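# Rutmont releases dimmable LED driver board for bench and shop lighting

Rutmont has started shipping the Esar, a constant-current LED driver board meant for work lights, inspection lamps and small display fixtures. The board replaces an older single-channel model that the company stopped making in February.

The Esar has four output channels, each with its own dimming control. It takes a 66 W supply and shares that power among the channels, so a user can run one bright lamp or several weaker ones from the same board. Settings are made through a row of switches next to the input connector or over a serial link. The switches set the current limit at power-up. Anything sent over the serial link is lost when the board is turned off, unless the user saves it first.

Nima Talebi, who led the design work, said most of the changes came from customers who light metal surfaces and were unhappy with flicker at low brightness. The old board dimmed by switching the LEDs on and off at a fairly low rate, and the effect could be seen by cameras and sometimes by eye.

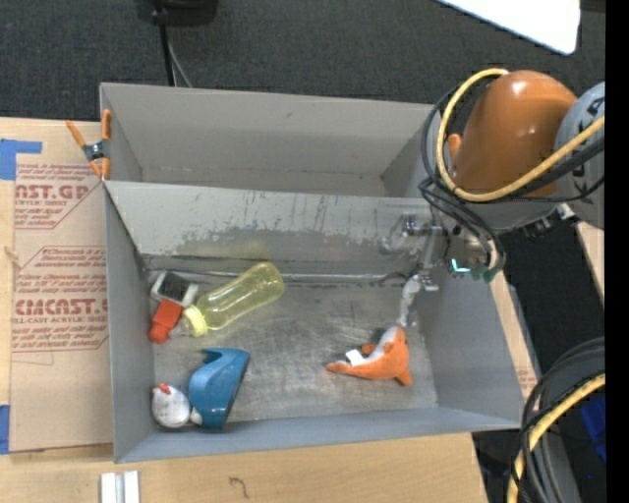
Dimming on the Esar works in two stages. Down to 10 percent the board lowers the current itself, and below that point it holds the current steady and switches at a much higher rate. The crossover can be moved in the settings file. Talebi said the gain is easiest to notice on worn metal, such as the scuffed floor of a gray bin, where a pale patch of glare can sit near the center while the edges stay darker. Turning down one channel and raising another lets the user even out the light without moving the lamps. See-through plastic, like a yellow bottle with the metal showing through its walls, is harder to light and may still need a diffuser.

The board is sold bare or on an aluminum plate. Rutmont recommends the plate for anyone running a single channel above half power for long periods. A temperature sensor cuts the output in steps if the board gets too hot and brings it back when it cools. The older board shut off completely and had to be restarted by hand.

Ghaffari, the distributor that handles Rutmont parts, has both versions in stock and is quoting 14 days for orders of more than one carton. Afshin Mousavi, who runs technical support there, said owners of the older board can keep their lamps and supplies but will need a new cable. The input connector has changed, and the polarity on the new one is reversed.

"Please check the wiring sheet before you plug anything in," Mousavi said. "The old cable can be forced into the socket, and that will blow the fuse."

The setup guide runs to 17 pages and covers wiring, switch positions, serial commands and fault codes. A version of the control software called Plisham is included with the board. It runs on a desktop computer and can save lighting settings under a name, so they can be loaded again later or copied to a second board. The earlier control software does not recognize the Esar.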